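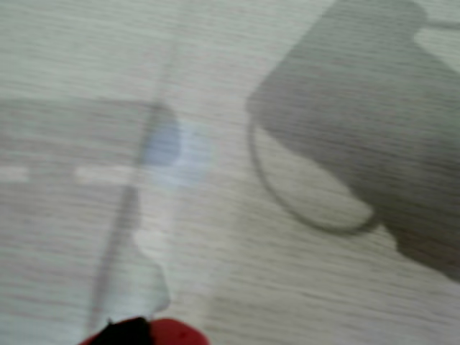
Dunkelgrauer, becherartiger Gegenstand mit henkelähnlicher Schlaufe auf heller Fläche.

Helle Arbeitsflächen und dunkles Geschirr: Abrieb, Ränder, Pflege

Dunkel glasiertes Steinzeug hinterlässt auf hellen Flächen häufiger Spuren als weißes Porzellan. Ursache ist meist der unglasierte Standring an der Unterseite. Er ist rau, nimmt Feuchtigkeit auf und wirkt beim Verschieben wie feines Schleifpapier. Auf hellem Schichtstoff, auf Mineralwerkstoff und auf beschichteten Tischdecken zeigt sich das als grauer Strich, der sich mit einem feuchten Tuch allein oft nicht entfernen lässt.

Standring prüfen
Becher umdrehen und mit der Fingerkuppe einmal um den Ring fahren. Spürbare Grate lassen sich mit Nassschleifpapier der Körnung 400 abnehmen. Das Papier anfeuchten, auf eine ebene Unterlage legen und den Becher mit leichtem Druck kreisen lassen. Nach 3 Minuten abspülen und erneut prüfen. Keramikstaub nicht trocken wegblasen. Bei Bechern mit durchgehend glasiertem Boden nicht schleifen, die Glasur würde beschädigt.

Graue Striche entfernen
1. Fläche mit warmem Wasser und etwas Spülmittel abwischen, trocknen.
2. Natron und Wasser im Verhältnis 3:1 zu einer Paste verrühren.
3. Mit einem weichen Tuch auftragen, in Richtung des Dekors arbeiten, nicht kreisend.
4. Mit klarem Wasser zweimal nachwischen. Natronreste trocknen weiß auf und sind auf grau gestreiften Dekoren schwer zu erkennen.

Hochglänzende Oberflächen werden auch von Natron matt. Dort nur Spülmittel und einen feuchten Schmutzradierer ohne Druck verwenden, vorher an verdeckter Stelle testen.

Kaffee- und Teeränder
Frische Ränder sofort abwischen. Eingetrocknete Ränder mit einem nassen Tuch abdecken und rund 100 Minuten einweichen, das Tuch dabei feucht halten. Danach genügt in den meisten Fällen Spülmittel. Zitronensäure nur auf säurefesten Flächen einsetzen. Marmor, Kalkstein und zementgebundene Platten gehören nicht dazu. An Stoßfugen von Schichtstoffplatten nicht einweichen, dort quillt der Träger auf.

Beläge im Gefäß
In dunklen Bechern fallen Teebeläge erst spät auf. Einen Teelöffel Natron einfüllen, mit heißem Wasser aufgießen und über Nacht stehen lassen. Metalllöffel verursachen auf matten Glasuren graue Linien. Diese sind kein Kratzer, sondern Metallabrieb und lassen sich mit einem Edelstahlreiniger auf Oxalsäurebasis lösen. Handschuhe tragen, gründlich spülen.

Henkel
Haarrisse sitzen fast immer am unteren Ansatz. Zur Prüfung den leeren Becher am Henkel halten und mit dem Fingerknöchel gegen die Wandung klopfen. Ein klarer Ton ist unbedenklich, ein schnarrender spricht für einen Riss. Gerissene Henkel nicht kleben, sofern der Becher weiter für heiße Getränke dienen soll. Als Stiftebecher oder Pflanzgefäß ist er weiterhin brauchbar. Am Henkel aufhängen nur an Haken mit Kunststoffüberzug.

Unterlagen
Filz ist leise, saugt aber Getränke auf und gibt bei dunkler Färbung Farbe ab. Kork mit 3 mm Stärke genügt für Becher. Silikon haftet auf glatten Flächen gut, muss jedoch wöchentlich angehoben und darunter trocken gewischt werden.

Ergänzung von Leser Hamisi Nyanda: Selbstklebende Gleiter am Standring lösen sich in der Spülmaschine nach wenigen Durchgängen. Schleifen hält länger.

Stand: Mai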